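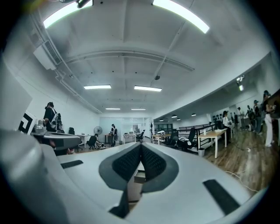 # Week 3: Looking Up (Ceilings and Light in Big Rooms)

Room planning course, handout for 9th September. Bring this with you, I won't have spares!

Last week we did floors and everybody had opinions. This week it's ceilings, and I already know how it goes: I ask what's over your head at home and get blank faces (mine was blank too, the first time Bernardo Esteves asked me). So we start with a long open room and a white ceiling, and we stay up there for a good while.

## What I'd like you to notice

Two kinds of light are sharing one ceiling. Nearest are the long curved fixtures, one to each side, and then farther back the plain rectangular panels run in pairs down the middle. I love this mix, though I know some of you will hate it. The panels pull your eye down the length of the room. The curves do something softer, and they go nicely with the curved beam that crosses between the two groups.

Now find the air conditioner, high on the left wall. The pipes and conduit follow the line where wall meets ceiling and carry on toward the back. That's my favorite trick for running services through a room you can't rip apart: pick an edge that's there already and stick to it. Paint can come later.

And a white ceiling shows everything, by the way. Thin cables, little dark fixtures, all of it. Sketch them in, please, even if you'd sooner pretend they're not there.

## Terms for this week

- **Centerline:** the imaginary line down the middle of the ceiling. Draw it first, in pencil.
- **Conduit:** the tube that wires run through.
- **Ambient light:** the general light in a room, before you add any lamps.

## To do at home

1. Pick the biggest room you can get into (the library counts) and draw its ceiling as if you were lying on the floor. Give it 20 minutes, no more.
2. Mark every light, vent and pipe. Use one symbol for each kind and put a key in the corner.
3. Write 10 lines on what you'd move and what you'd leave alone.

Reading is the Riedl chapter on daylight, plus the Kosby packet if you missed it last time. Skip the part on skylights, we get to those in November and I'd rather you came to them fresh.

Drawings go in the tray outside room 782.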